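Refilling at Home: notes for my talk, 8 January 2020
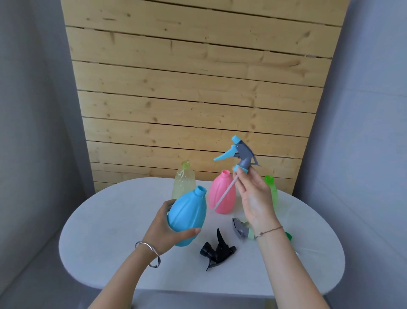 Start slowly, people are still sitting down. Thank Afaf Qudah for the invitation.

I began to keep my old spray bottles in 2013, when we moved to Galtness and the shop there sold soap by weight. Tell the story of the wrong lid (short!).

Main point: the bottle lasts long, the sprayer gets tired first. So keep spare heads. Before you throw one away, pump warm water through it and look at the end of the tube.

One colour for each job. In my house blue is for windows and pink is for the bathroom. Write it also on a label, guests do not know your colours.

Never mix two cleaners. Say this two times.

My bottles take 500 ml. Fill to the shoulder, then put the tube in, otherwise it spills over.

Pause. Ask who has a sprayer at home that does not spray.

Then give the word to Jad Nimri for the labels.

Contact: Issa Saliba, Durnero Home Group | © Durnero | Back to top

Related talks
Soap by weight, first steps
Labels that stay on
Storing jars in a small kitchen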